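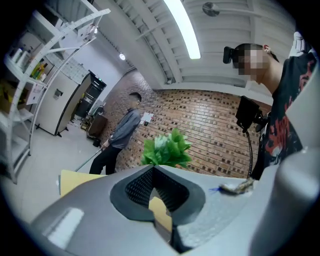
Wanted: people who know how to put things on shelves

Bruvach is looking for 7 paid participants to spend three weeks teaching machines the dull parts of our work. The dull parts are most of it, so there is plenty to go around.

What this is about

Our stockroom at Fludau fills small orders: bottles, boxes, the odd potted plant. Next year a system called Rana takes over part of the picking. Management calls this a relief. The pickers call it several things. Both sides agree on one point — Rana can't yet do what a person does without thinking, such as reach behind a bottle for another bottle. Somebody has to show it, many times over, using a hand-held gripper. That somebody could be you.

What you would do

You'd carry out ordinary stockroom jobs with the gripper in place of your fingers: pick up, turn, set down, put back. There are 81 tasks on the list. A few are interesting. You will work in pairs or small groups and share the room with people doing other things, so a tolerance for elbows helps.

You'd also keep a short written log. We want to know where the tool is clumsy, where your wrist complains, and which jobs you'd happily never do again. The last group's logs ran long on that third subject, and we read every page.

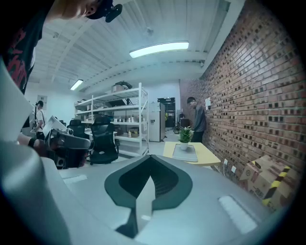 The Fludau room during a session, with the shelving in the middle.

What changes for the staff

You should know this before you apply, as the pickers will bring it up at lunch. No one is being let go during the trial, and that is in writing. After it, 6 picking jobs become mixed jobs: part shelf work, part keeping an eye on Rana and sorting out whatever it drops. Those jobs come with training and a higher pay grade. They also come with a screen, about which opinions vary.

Who we want

No technical background needed. Stockroom, kitchen, or store experience is welcome, and so is a history of loading dishwashers properly. You should be able to stand for up to 3 hours with breaks, and to repeat a small movement without composing a resignation letter in your head. Left-handers, please apply. The task list was clearly written by someone right-handed.

Pay and hours

Participants are paid by the hour at the regular picker's rate, training included. Sessions run mornings or afternoons, your choice. Coffee is free and tastes like it.

How to apply

Send a few lines about yourself to the Clurell desk at Bruvach, which handles sign-ups for the trial. No résumé. Tell us the most boring job you ever did well, and whether you prefer mornings. Applications close at the end of July.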